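Step 3. Getting the table level

Okay, this is the bit I always want to skip, and I always regret it when my tea slides toward the window. The Tollinley table goes together quickly enough (see Step 2), but the feet come out of the box wound all the way in, and very few floors are as flat as they look. Mine certainly isn't!

1. Stand the table where you want it to live. Don't level it in the middle of the room and then drag it over to the wall, or you'll be doing the whole job again.

2. Press down on each corner in turn with the flat of your hand. If it rocks, work out which two corners are moving. The short one is one of those.

3. Get a helper to lift that end a little (just enough to take the weight off) and wind the foot out anticlockwise. Half a turn is plenty to start with. I went for two full turns the first time and ended up chasing the wobble around all four legs.

4. Lower it, press the corners again, and keep going in small bits until it sits quiet.

5. Tighten the lock nut with the flat Mikard spanner from parts bag 14. Finger-tight won't hold on a smooth floor.

Note: if you've got the older feet (part 536 on the sheet), there's no lock nut. Use the rubber washers instead, one per leg, and push them up hard against the tube.

Caution: never wind a foot out past the painted line on the thread. It'll look fine until somebody leans on the end.

Step 4. Chairs in, and a second table if you've got one

Tuck the chairs under before you decide you're finished. You want the seats to go in without the legs knocking the table legs, and you want enough room behind to get out without climbing over anyone. Mixed chairs are fine, by the way, I've never owned a matching set in my life. If you're adding another table, level it on its own first, then leave a gap you can walk through comfortably.
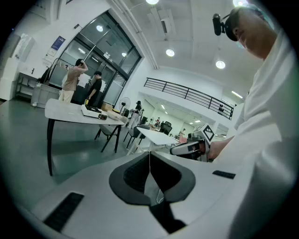 Step 5. Looking after the top

Wipe it down with a damp cloth and a drop of Clitex, then go over it with a dry one. Skip the scourers, they dull the finish and you can't bring it back.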